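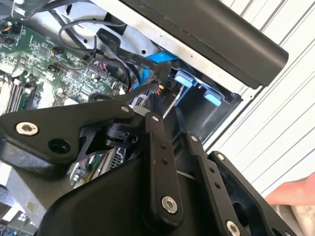

3.2 Planificación del equipo antes de la compra

El presupuesto de una celda Vullon se calcula por puesto de trabajo y se cierra antes de solicitar la oferta. La partida de pinzas depende del espacio libre dentro de la pieza. En una torre de sobremesa abierta, con un cable SATA azul y un cable plano que cruzan junto a la jaula de unidades, los eslabones de la pinza ocupan buena parte del acceso, y conviene medir ese hueco antes de elegir la carrera.

1. Anote las medidas interiores de la carcasa más pequeña prevista.
2. Reserve 3 juegos de dedos por pinza.
3. Incluya los útiles de sujeción en la misma orden de compra.
4. Envíe la hoja de cálculo a Kirsten Hafstein (Plestex). El plazo de entrega es de 9 semanas.

Nota: los precios de la tarifa del 6/3/23 no incluyen la puesta en marcha.

Precaución: no encargue la mesa sin confirmar la carga de la base del brazo.

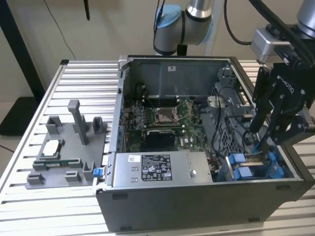

¿Se puede comprar el segundo brazo más adelante?
El controlador admite la ampliación si se pidió con 8 entradas de seguridad. En caso contrario hay que presupuestar también el módulo Bostum.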